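**Eston Patients' Group – minutes, 13 May 2018**

Present: Yara Farah (chair), Mrs Jääskeläinen (minutes), the practice manager, Dr Winivel for the first half, and two new members who had been told it would last an hour.

**1. Last minutes.** Agreed, once "the pharmacist was late" had been changed to "the pharmacist was delayed". The pharmacist was not present to enjoy this.

**2. Repeat prescriptions.** The practice manager reported 1,442 repeat requests in January, the last month for which the figures have been checked. Too many are still handed in on the day the tablets run out. The notice at the front desk asks for three working days. It has asked for this for years, in a typeface best described as hopeful. Agreed to print it larger and put the same wording on the back of the repeat slip.

**3. Medicines bought online.** Dr Winivel said two patients had brought in sleeping tablets ordered from websites, one lot in a plain bag with no leaflet. She can't say what is in them and would like people to stop asking her to guess. Anyone with tablets of this sort should take them to the Munitlow branch pharmacy for disposal and see a doctor before stopping anything they have been taking regularly. One new member asked whether a website with a green cross on it was all right. Dr Winivel said anybody can draw a green cross.

**Action:** YF to write half a page for the newsletter. Half a page means half a page.

**4. Phones.** The queue message still tells callers they are second. Several callers have been second for twenty minutes. Manager to ring the supplier, if she can get through.

**5. Newsletter.** Summer issue is two pages short. Items 2 and 3 will fill one of them. Recipes were offered and declined – see last summer. 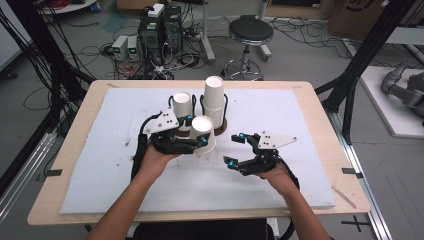

*Tabletop with paper cup and hand-held grippers.*

**6. Any other business.** The Munitlow car park barrier is up again, in the sense of not coming down. The waiting room clock was raised and left for next time.

Next meeting: date to be sent round by YF.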